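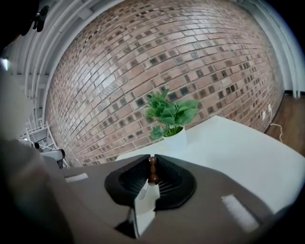 Table by the brick wall, with the low socket and the white cable.

Ticket: lamp cutting out, plant table, Drardale office
Opened: 08/06/2019
Status: open again

The small glass lamp with the round white globe goes off by itself, then comes back when it feels like it. Facilities closed this last time as "bulb". I don't believe it was the bulb. I have put in 2 new ones and it did the same with both.

Supplier (Visser) says the wall socket is overloaded. By what? They also asked if the plant had been watered over the cable. It hasn't.

Tried so far:
Different socket: same fault after 60 minutes.
Power strip switched off and on: no change.
Another lamp on the same socket: stayed lit all afternoon.

So the socket is fine, whatever Visser's checklist says.

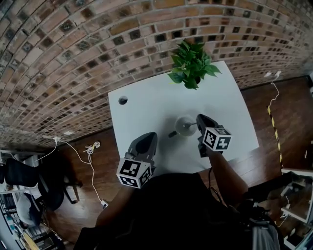
My own money is on the little knob at the side. Turn it a touch and the light drops out, turn it back and it returns – sometimes. The Nornitard help page calls this "normal settling of the switch". After 185 days I would expect it to have settled.

Reply from Trirnar service desk: please tidy the cables at the foot of the wall and test again. I will do it, but I can't see how a coiled cable on the floor makes a knob go loose. They also quoted 85 for a repair, more than the lamp cost.

Next step: cables tidied, lamp left on overnight, knob not touched. If it goes off I want a replacement. Please don't close this one as "bulb".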